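Kapitel 7
Arbeitsplätze einrichten: Fläche, Höhe, Licht
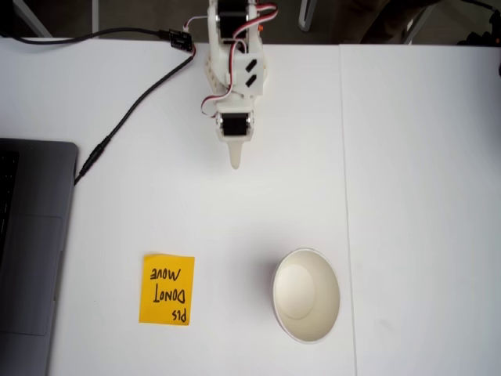 7.1 Worum es in diesem Kapitel geht

Wer eine Werkstatt, ein Labor oder einen Prüfraum plant, beginnt meist mit den Geräten. Es werden Listen angelegt, Angebote eingeholt und Anschlüsse gezählt. Der Tisch kommt am Ende, wenn das Geld knapp ist und die Wände schon gestrichen sind. Die Folgen zeigen sich im Betrieb: Werkzeug liegt auf Fensterbänken, Protokolle werden auf den Knien geschrieben, und nach einem halben Jahr stehen die ersten Klagen über Rückenschmerzen im Begehungsbericht.

Dieses Kapitel behandelt den Arbeitsplatz von der Fläche her. Es setzt die Grundlagen der Raumplanung aus Kapitel 5 und die Körpermaße aus Kapitel 6 voraus. Wer diese Kapitel übersprungen hat, sollte zumindest die Abschnitte über Ellenbogenhöhe und Greifraum nachlesen.

Nach der Bearbeitung sollen Sie
- den Flächenbedarf eines Arbeitsplatzes aus den Tätigkeiten ableiten können,
- zwischen Greifraum, Ablageraum und Bewegungsraum unterscheiden,
- Oberflächen nach Beanspruchung und Reflexionsverhalten auswählen,
- eine einfache Beleuchtungsskizze anfertigen.

7.2 Ein Fall zum Einstieg

Die Firma Hegyi, ein Betrieb für feinmechanische Reparaturen, zog im Mai in neue Räume um. Die Leiterin der Werkstatt, Irén Gál, ließ die alten Tische unverändert aufstellen. In den alten Räumen hatten sie quer zur Fensterwand gestanden, in den neuen war nur Platz direkt vor den Fenstern. Die Arbeitshöhe blieb gleich, ebenso die Platten und die Stühle.

Nach wenigen Wochen meldeten die Beschäftigten an der Fensterseite müde Augen und Nackenbeschwerden. Zunächst wurden die Stühle verdächtigt und zum Teil ausgetauscht. Eine Besserung trat nicht ein. Erst bei einer Begehung fiel auf, dass die Beschäftigten gegen das Tageslicht blickten und den Kopf senkten, um der Blendung zu entgehen. Die kleinen Teile auf der Platte lagen zugleich im Schatten der eigenen Hände, denn die Deckenleuchten befanden sich hinter den Sitzplätzen.

Csaba Dobos, der die Begehung durchführte, schlug zwei Änderungen vor. Die Tische wurden um eine Vierteldrehung versetzt, und jeder Platz erhielt eine Leuchte, deren Licht von der Seite der nicht arbeitenden Hand einfällt. Für die Drehung mussten drei Schränke weichen. Sie stehen heute im Flur, was ein eigenes Problem mit dem Fluchtweg nach sich zog. Wir kommen in Abschnitt 7.9 darauf zurück.

Der Fall ist gewöhnlich. Höhe, Fläche und Licht wurden getrennt betrachtet, obwohl sie sich gegenseitig bedingen. Lesen Sie ihn nach dem Durcharbeiten des Kapitels noch einmal und notieren Sie, an welcher Stelle der Planung der Fehler hätte auffallen können.

7.3 Grundbegriffe

Arbeitsfläche. Der Teil der Tischplatte, auf dem die eigentliche Tätigkeit stattfindet. Sie ist fast immer kleiner als die Platte. Fest montierte Geräte, Kabeldurchlässe und Aufkantungen werden abgezogen.

Ablageraum. Flächen für Material und Werkzeug, die während der Arbeit erreichbar bleiben müssen. Der Ablageraum kann neben, über oder unter der Arbeitsfläche liegen. In der Praxis wird er zu knapp bemessen und frisst sich dann in die Arbeitsfläche hinein.

Greifraum. Der Bereich, den eine Person ohne Verlagerung des Oberkörpers mit den Händen erreicht. Man unterscheidet den kleinen Greifraum, in dem der Oberarm locker am Körper liegt, vom großen Greifraum mit gestrecktem Arm. Häufig benutzte Dinge gehören in den kleinen.

Bewegungsraum. Die freie Bodenfläche vor und neben dem Tisch. Sie darf sich nicht mit Verkehrswegen und nicht mit dem Schwenkbereich von Türen überschneiden.

Die vier Begriffe werden im Alltag selten sauber getrennt. Wenn jemand sagt, der Tisch sei zu klein, kann damit jeder der vier gemeint sein. Fragen Sie nach, bevor Sie eine größere Platte bestellen.

7.4 Der Weg von der Tätigkeit zur Fläche

Am Anfang steht eine Tätigkeitsliste. Sie wird am besten während eines normalen Arbeitstages angelegt, und zwar durch Beobachtung und Befragung. Befragung allein genügt selten. Beschäftigte vergessen Handgriffe, die sie oft ausführen, etwa das Beiseiteschieben eines Messschiebers oder das Ablegen der Brille.

Zu jeder Tätigkeit werden die benötigten Gegenstände, ihre Maße und die Dauer notiert. Dauert eine Tätigkeit länger als 30 Minuten am Stück, ist zusätzlich die Körperhaltung festzuhalten. Anschließend wird geprüft, welche Tätigkeiten gleichzeitig stattfinden und welche sich dieselbe Fläche nacheinander teilen können.

Tineke Michiels hat für den Möbelbauer Odwood ein Formblatt entworfen, das wir im Anhang in gekürzter Fassung abdrucken. Es hat den Vorteil, dass es auf eine Seite passt. Sein Nachteil liegt darin, dass es Tätigkeiten im Stehen nur am Rand berücksichtigt. Für Steharbeitsplätze eignet sich die längere Fassung von Tapio Kuusisto besser, die auch den Wechsel zwischen Sitzen und Stehen erfasst.

7.5 Oberflächen: eine erste Übersicht

Die Wahl der Oberfläche richtet sich nach der stärksten regelmäßigen Beanspruchung, also nach Hitze, Druck, Feuchtigkeit oder Chemikalien. An zweiter Stelle steht das Verhalten im Licht.

Helle Platten machen kleine dunkle Teile gut sichtbar und hellen den Arbeitsplatz insgesamt auf. Glänzende Beschichtungen spiegeln allerdings die Leuchte und ermüden das Auge. Dunkle Platten verzeihen Flecken und Kratzer, verschlucken aber Licht und lassen eine schwarze Schraube verschwinden. Für Arbeiten mit hellen wie dunklen Kleinteilen haben sich matte, mittelhelle Flächen bewährt. Wo das nicht möglich ist, hilft eine auswechselbare Unterlage in der jeweils anderen Helligkeit.

Die Reinigung wird oft unterschätzt. Raue Oberflächen halten Werkstücke fest, sammeln aber Staub und Späne. Lassen Sie sich Muster geben und wischen Sie sie mit dem Mittel ab, das im Betrieb verwendet wird.

Aufgaben zur Vorbereitung

1. Messen Sie Ihren eigenen Schreib- oder Werktisch aus. Tragen Sie Arbeitsfläche und Ablageraum in eine Skizze im Maßstab 1:10 ein.
2. Führen Sie 15 Minuten lang Buch darüber, welche Gegenstände Sie greifen. Markieren Sie alle, die außerhalb des kleinen Greifraums liegen.
3. Beschreiben Sie, von welcher Seite das Licht auf Ihre Arbeitsfläche fällt, und skizzieren Sie den Schatten Ihrer schreibenden Hand.

Bewahren Sie die Skizze auf. Sie wird in Abschnitt 7.6 für die Berechnung der Plattentiefe gebraucht.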